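The Condby Table: A Small Gallery

Welcome, and do put the kettle on, as I have never been good at keeping these pages short! This one is for the table, which came to us from a house clearance in Vidosthorpe and which I have now written to so many of you about that Musyoka Kirui told me (kindly) to put it all in one place and send people the address.

It spent most of its life in a dining room and then a rather long spell in a garage under a heap of curtains. We paid 233 pounds for it one Thursday, which felt like a great deal until we got it home to Condby and gave the top a good going over with a soft cloth -- and then it felt like hardly anything at all.

What I love best is the grain. It is a pale, blond sort of wood with honey-coloured lines running across it in long waves, and here and there a darker patch, almost orange, that I find myself looking at when I ought to be answering letters. Chrysanthi Antoniadis thinks it looks like sand after the tide has gone out. I have always seen hills in it myself, and we have agreed to differ.

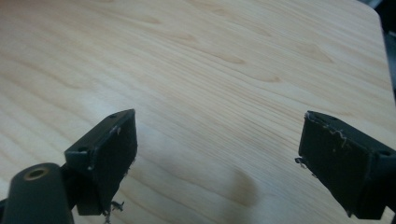

The corners were the other thing that settled it for me. They are nicely rounded, and anyone who has brought up children near a square-cornered table will know why I was so pleased (my hip has been grateful too!). The sheen is only a faint one, and I mean to keep it that way. A man at the market was very keen to sell me a high gloss varnish and I am afraid I rather ran away from him.

It seats 6 in comfort, or more if people are fond of one another, and it has already seen two birthdays, a great deal of marmalade and a jigsaw of 4,000 pieces which Emik started in September and which we ate our suppers around for weeks and weeks.

Several of you have asked how I look after it. A barely damp cloth, then a dry one, and mats under anything from the oven -- that really is all I do. If you have a table of your own with a bit of a history, please write and tell me about it, as I do so enjoy the letters and I answer every one, though sometimes rather slowly.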